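Front loader drawer keeps filling with gray slime, and now the towels smell. What am I missing?

Posted in Laundry & Cleaning
119 views this month

mudroom_marigold

Okay, so I have a front loader that I bought secondhand when we moved into this place, and for the first few months I was thrilled with it. Quiet, big enough for the comforter, fits in the weird corner next to the back door. Then in July I went to add detergent and noticed the inside of the drawer had this gray film on it. I wiped it with a paper towel and felt very responsible.

It came back in two weeks. Now it's worse. There's gunk in the corners of the little compartments, there's a puddle sitting in the softener section after every load, and the towels come out smelling fine but the second they get damp again they smell like a gym bag. My bath towel has become something I avoid.

What I've tried so far:

Wiping the drawer while it's still in the machine.
Running an empty hot cycle with vinegar.
Switching from the Aslow liquid I'd been using to a Trevura powder my sister swears by. The powder just made a paste in there, so now I've got slime AND paste.
Leaving the door open between loads, which I do maybe half the time because the dog likes to stick her head in.

I've never had the drawer all the way out. It slides forward to a point and then stops, and I'm scared to yank on it because this was 600 dollars used and I do not have another 600 dollars. Is it supposed to come out? Do I need to call someone? Also our laundry corner is tight, everything's shoved up against everything else, so anything that involves pulling the whole machine out from the wall is going to be a big production.

I mostly do towels, kid clothes and a lot of fleece if that matters. Cold wash nearly always.

tumbledrywit

Oh I have been exactly where you are, down to the towel avoidance! Good news first: on most front loaders the drawer does come all the way out, and once you've done it a couple of times it takes about as long as making toast. So no, don't call anybody yet.

Pull it forward until it stops and then look down into it toward the back. There's usually a little tab, often a different color from the rest or marked with an arrow or the word PUSH. Press that down and keep pulling and the whole thing should slide free. Some of them want you to lift the front a bit at the same time. If you can't find a tab, look up the manual with the model number (mine was on a sticker inside the door rim) before you use any muscle, because the stops on some models are thin plastic and they will snap. Ask me how I know. I paid for that drawer.

Before you start, clear yourself some room. I know you said it's tight. Mine is too, and for ages I did this job bent double with one elbow on the floor, knocking things over and swearing. Now I move whatever is sitting close to the drawer, put an old towel down and have a bucket ready, and it's a much nicer time. You don't need to pull the machine out from the wall for any of this.

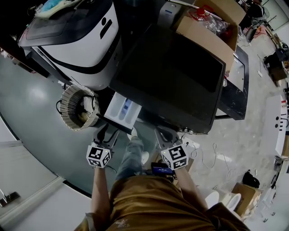

So once the drawer's out, take it to the sink and take it apart. The softener section generally has a cap or a little siphon cover that pops off, and that, my friend, is where your puddle lives. The siphon is supposed to suck the softener down with the rinse water, and when it's gummed up the water just sits there looking at you. Soak all the pieces in hot tap water with a good squirt of dish soap. I leave mine for the length of a TV show. Then go at the corners with an old toothbrush. If there's black stuff that won't budge, that's mildew, and a second soak with a bit of bleach in cool water will usually get it. Please please rinse the vinegar out of everything first though, since you've been using it. Bleach and vinegar together make a gas you do not want in a small room. Open a window either way.

And now the part I skipped for two years. Get a flashlight and look into the hole where the drawer goes. Look UP. There are jets in the ceiling of that housing where the water sprays down, and mine had a layer of something up there I can only describe as pudding. Wiping the drawer in place, like you've been doing, never touches it, and it drips straight back down onto your clean drawer. I use a bottle brush with the neck bent, a spray bottle of the dish soap water, and a rag I'm willing to throw away. Do the ceiling, do the back wall, do the rails the drawer slides on. Then put the drawer back in and run an empty cycle on the hottest setting you've got to flush out whatever you knocked loose.

While you're feeling brave, pull back the folds of the rubber gasket around the door and wipe in there too. You'll find hair, a sock, possibly money. I found a guitar pick, and I don't play guitar.

About the detergent. You're probably using too much. I was filling the cap, and it was a wild amount for the size of my loads. I went down to 2 tablespoons of liquid for a normal load (check your bottle, the strong ones want even less) and the film slowed way down. Softener was the other big one for me. I quit it completely on towels, and they're fluffier, I swear. It leaves a coating that holds onto everything, and with cold water it never really rinses out.

For the towels themselves, wash them on hot with the regular detergent and nothing else, then dry them all the way. Like ALL the way, no "eh, the hems are a little cool, it's fine." If they still smell after that, soak them in hot water with oxygen bleach powder for a few hours and wash again. Mine took two rounds, and one beach towel never came back from it and is now the car towel.

Then it's just upkeep. I leave the drawer open along with the door now. I take the drawer out and rinse it maybe once a month, when I remember, and it's never gotten anywhere near that bad again. For the dog, could you put a chair in front of the door or something? Mine's a cat and she sleeps in the dryer if I let her, so I check both machines before I start anything. You should too!

One more thing, if you do all of this and there's still a puddle in the softener section, it might be leveled badly. Put a level on top and see. The front feet screw up and down, and mine was leaning forward just enough to annoy me.

Grout_About_It

Bleach. Hot cycle. Done. I pour a cup in the drum every few months and I've never taken a drawer out of anything in my life. 8 years on the same machine and it smells fine to me.

phetsri_st_laundry

I'm going to half agree and half disagree with both people above. I run the laundry room in a small building on Phetsri Street and we've had front loaders in there for a long time.

Agree on taking the drawer out, and agree on less detergent. The bleach in the drum is okay for the drum, but it's going nowhere near the roof of the drawer housing, so it won't fix what the original poster is describing. If your manual says which compartment to use for bleach, go by that, and don't mix it with anything.

What I'd add is the drain filter. It's normally behind a little door low on the front of the machine. Towels and fleece shed like crazy, and that lint gets past the drum and sits there in old water. If your smell is coming from the bottom half of the machine, that's where I'd look before buying any cleaner. Turn the machine off and let it cool if you've just run a hot load. Put down a shallow pan, a baking dish works, and if there's a small drain hose next to the filter, let that run out first. Then unscrew the filter slowly. More water comes out than you expect, so have towels down. Clean it under the tap, feel around inside the opening for coins and hair ties, and screw it back in until it's properly snug. Run a short rinse and watch for drips before you walk away.

Not every machine has one you can get to from the front. If yours doesn't, leave it be.

On powder turning to paste: that's usually weak water flow through the jets, so cleaning them might sort it out. If it doesn't, there are small mesh screens where the water hoses attach at the back, and those clog with grit. That one does mean pulling the machine forward, sorry. Shut both taps off first. Or put the powder directly in the drum under the clothes if the box says that's okay and see if you can live with that.

I tried the Skeltton cleaning tablets for a while. They made the room smell nice for an afternoon and I couldn't tell you they did much else.

mudroom_marigold

Update from the original poster. There WAS a tab. It was light gray on a gray drawer, so I'm forgiving myself. The siphon cap was completely packed, and the ceiling of that slot was, yes, pudding. I gagged a little and texted my sister a photo she did not ask for.

Drawer's clean, gasket's clean (one tiny sock, one Lego arm), and there's no puddle after the first load. Towels are soaking in the bathtub right now. I haven't done the filter because I only own one baking dish and I'd like to keep using it for lasagna, so that's waiting until I pick up a cheap pan. Thank you both, and thanks to the bleach person too, I guess!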